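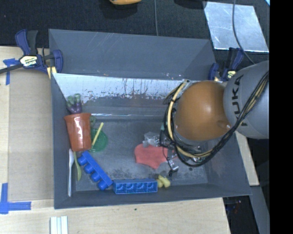
Repainting worn steel storage bins and trays

This page covers the repair of painted mild steel bins, trays and tote pans that have lost paint through normal handling. It applies to air-drying primers and topcoats put on by brush or small roller. Galvanised and stainless bins need a different primer and are dealt with separately. Bins that carry food, or parts that will later be welded, should not be repainted by this method.

Deciding whether to repaint

Dull marks left by cardboard, rubber or softer metals sit on top of the paint and usually come off with a solvent wipe. Wipe a small area first and look at it again in good light. If the coating underneath is whole, clean the bin and put it back in use.

Repaint where bare metal shows, where rust has started, or where the edge of the old paint lifts under a fingernail. Press along the seams and the base with a blunt screwdriver. A bin that gives at any point is rusted through or close to it, and paint will not help.

What you need

Degreaser, water-based
Stiff nylon brush and a wire brush
Scraper with a square edge
Abrasive paper, coarse, medium and fine
Lint-free cloths
Panel wipe
Zinc phosphate primer
Topcoat in a matching grey
Foam roller, narrow, and a flat brush for corners
Nitrile gloves, goggles and a mask suited to the paint in use

The quantities here were worked out on a batch of 13 bins of the open-fronted Doltier pattern, painted inside only. The batch used 6 litres of topcoat over two coats. Bins with ribbed sides take more.

If the age of the old paint is not known, test it for lead before sanding or scraping. Test kits are sold by most paint merchants. If the result is positive, stop and have the work done by a firm equipped for it.

Step 1: Clean

Empty the bin and knock out loose dirt. Apply degreaser to the whole inside surface, leave it for the time given on the container, and scrub with the nylon brush. Rinse from the top down. Repeat at the corners, where oil collects under dust and tends to survive the first wash.

Dry with a cloth and stand the bin on edge so that water can run out of the folded seams. Leave it overnight. Water trapped in a seam will come out under the new paint and lift it within weeks.

Step 2: Remove loose paint and rust

Work the scraper outwards from each bare patch until it meets paint that holds. Wire brush any rust back to clean metal. Pitting can be left if the bottom of each pit is bright.

Feather the edges with coarse paper, then medium. The step between paint and metal should not be felt when a gloved finger is drawn across it. This is the slowest part of the job – allow more time for it than for all the painting.

Go over the remaining paint with fine paper until the shine has gone. Vacuum the dust, then use panel wipe on a clean cloth, turning the cloth often.

Step 3: Prime

Prime on the same day as sanding. Bare steel in a damp shed can show rust by the following morning.

Stir the primer from the bottom of the tin. Brush it into seams and corners first, then roll the flat areas. Keep the coat thin. On the Sekeck primer used for this batch, 7 hours was enough before the second coat with the doors closed and the heating on. Other makes vary, and the data sheet should be followed.

Two coats are needed on bare patches. One is enough over sound old paint.

Step 4: Topcoat

Check the primer for runs and flatten them with fine paper. Wipe down again.

Apply the topcoat in the same order as the primer. Roll the base last and work towards the open side. Javia and Munasinghe both sell a mid grey in satin that is close to the usual factory shade, but the two are not identical and should not be mixed within a batch. The Munasinghe paint is thicker and leaves more texture from a foam roller.

Step 5: Curing

Touch-dry paint is still soft. Leave the bins unstacked for 13 days before putting metal parts in them. Early loading presses marks into the film – these later open up into chips. Light items such as packaging can go in sooner.

Aftercare

Rubber matting cut to fit the base reduces wear considerably. Lift it out when the bin is cleaned, as swarf works its way underneath. Touch up new chips with primer and a small brush while the metal is still bright.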